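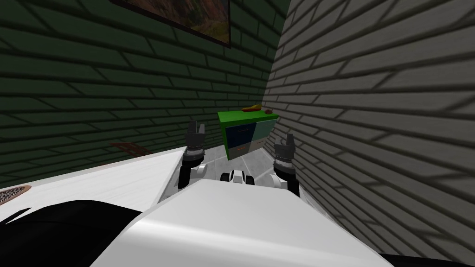
When does the Prarnbridge ferry stop running for repairs? The last boat leaves at 9:40 p.m. on the final night of August, and service is due back in four weeks.

Prarnbridge ferry to close for slipway work

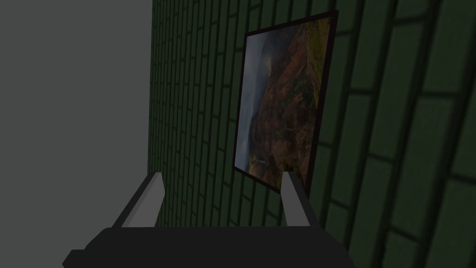
By the Gatunstead desk | Local news | Transportation

The passenger ferry between Gatunstead and Prarnbridge will shut down through September while crews rebuild the slipway on the Prarnbridge side, the ferry office said.

The concrete at the lower end of the slipway has cracked, and boats have been landing only at high water since the spring. Skjelbred, the contractor hired for the job, will take out the old surface and pour a new one 100 feet long. A handrail will be added on the upstream side.

The ferry carries 280 passengers on a normal weekday, most of them commuters and high school students. During the closure they will be able to ride a replacement bus, route 291, which goes the long way by the road bridge at Kotier. The trip takes 35 minutes — the crossing by boat takes six.

Buses will leave Gatunstead landing every half hour from 6 a.m. until 7 p.m., then once an hour until the last run at 10 p.m. Ferry passes and ticket books will be accepted on board. Bicycles will not be carried, except for folding ones.

Riders with monthly passes can ask for a partial refund at the Gatunstead ticket window. Passes bought for September before the closure was announced will be exchanged for October ones at no charge.

The parking lot at Prarnbridge landing will be used to store equipment and will be closed to the public for the whole period. Drivers are asked to use the gravel lot behind the feed store. The footpath along the river stays open, with a short detour near the slipway.

Work will take place between 7 a.m. and 5 p.m. High water could push the schedule back, and any change will be posted at both landings.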